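Luncombe Shared Workroom
Minutes of the room users' meeting, November
Held in the upstairs room at Drurnholm, starting at 4 pm

Present: room users from both floors. The chair for this meeting was taken by the ground floor. Minutes taken by the upstairs users.

Apologies: received from the evening group, who sent written comments on items 3 and 5.

1. Minutes of the last meeting

Agreed as correct, with one change. Under "Cupboards", the words "to be emptied" should read "to be sorted". Nothing is to be thrown out of the tall cupboard until the labels have been checked.

2. Matters arising

The door closer has been adjusted. It still bangs if the window on the landing is open. Users are asked to shut the window when they come up.

The broom has been found. It was in the Tiêu room and should stay on the hook by the sink from now on.

The delivery from Jirnex under order 1176 has arrived in part. The shelf brackets came and the drawer dividers did not. The ground floor has written to Jirnex and will bring the reply to the next meeting. The brackets are not to be put up before then, as the spacing depends on the dividers.

3. The bench and its surfaces

The meeting discussed the general state of the bench end of the room. There are dark smudges and scratches that ordinary wiping has not shifted, and small white bits lying about that get swept into a corner and come back. One user had tried washing-up liquid and warm water on a patch and thought it was a little better. Another had tried the same thing and saw no difference.
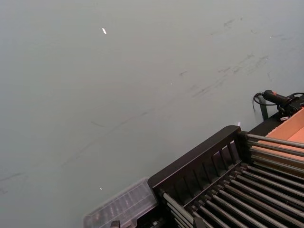 It was suggested that things should be lifted when they are moved. This applies to the rack in particular, which has a hard edge and is moved several times a day. Felt pads were proposed. There was some doubt about whether pads would stick to the underside, which is mostly rods. Agreed to buy one packet and try them on the corners before buying any more.

The written comments from the evening group asked for the surfaces to be repainted. The meeting felt this was too soon. Cleaning should be tried properly first, with a cream cleaner and a soft cloth, on a small area. The wall at the back has scuffs and streaks as well, and should be done at the same time with a damp sponge. No scouring pads are to be used on either.

The curtain was raised under this item. It is due to be taken down and shaken out. The hooks are stiff and two people are needed for the job. To be done on the next cleaning morning.

Action: upstairs users to buy felt pads and cream cleaner and keep the receipt.
Action: ground floor to wash the wall and report back on whether the marks come off.

4. What goes in the dish rack

This took up most of the meeting. The black rack was bought for draining cups and brushes. It has since become the place where people put things down. Some users find this handy and would like it made official. Others would like it to go back to the sink and be used for washing-up only.

The points made were as follows. The rack is easy to see into, and small items do not roll off the bench when they are in it. Against that, thin wire works its way between the rods and has to be unpicked. A coil of copper-coloured wire was given as the main case. It has no tie round it, or the tie has gone missing, and it springs open when it is picked up. Flat pieces of card also get pushed down the end and forgotten.

A vote was taken on leaving the rack on the bench for a trial period. In favour, 4. Against, 3. The rack stays until the next meeting.

The following was agreed for the trial:

Wire may go in the rack only if it is coiled and tied. Use the paper-covered ties from the drawer.

Card and packaging should go in the recycling bag, unless it is wanted for a job that day.

Nothing wet is to go in the rack. Cups are to be drained on the mat by the sink.

The clear box with the lid stays behind the rack, against the wall. Please put the lid back on after use. Users who need more than one lidded box should ask before bringing in their own. 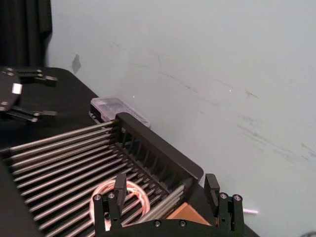

5. Tape, and other things that go missing

The workroom is getting through a lot of tape. It was accepted that most of it is not used up but carried off to other rooms, and that rolls do come back in the end. The evening group wrote that they had started a job with no tape at all on two occasions and had to borrow some from the Tiêu room.

Several ideas were discussed. A hook on the wall was not liked, as the wall is about to be washed and may be painted later. A string through the roll was tried some time ago and got tangled. Keeping the tape in the rack had the most support, provided it is laid flat and at the front where it can be reached. It was agreed to do this for the length of the rack trial. The other rooms will be asked to buy their own.

A low cardboard tray has been put on the bench next to the rack. The meeting agreed that this can be used for items waiting to be put away. It should be emptied by whoever locks up. It was asked whether a wooden or plastic tray might be better in the long run. The view was that cardboard will do for now, and it can be replaced if it starts to sag.

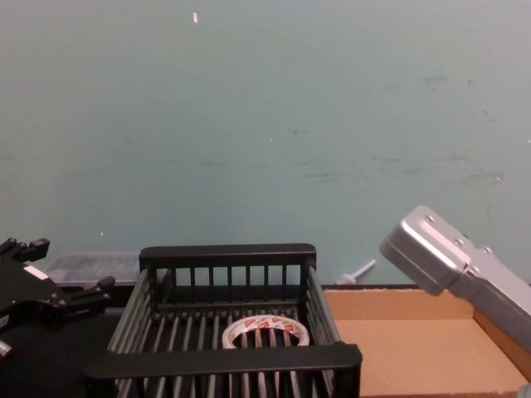
The rack on the bench, with the tape in it and the cardboard tray to the right.

Action: upstairs users to write a short note about the tape and pin it on the board by the door.

6. Cupboards

The tall cupboard has been sorted down to the third shelf. The bottom shelf has old paint on it and should be left alone until someone can look up when the tip takes it. Spare boxes with no lids are to be put on the landing for anyone to take. Any that are left at the next meeting will go.

There was a request for a list on the inside of the cupboard door. Agreed, in pencil to begin with.

7. Any other business

The kettle lead is loose at the base. Please do not use it. A replacement is being brought from home.

Users were reminded to wind up extension leads and hang them behind the door.

A question about heating was held over, as the bill has not come.

8. Next meeting

To be held in the Tiêu room, at the same time. Items for the agenda should be left in the tray on the ground floor. The rack trial will be taken first.

The meeting closed at 5.20 pm.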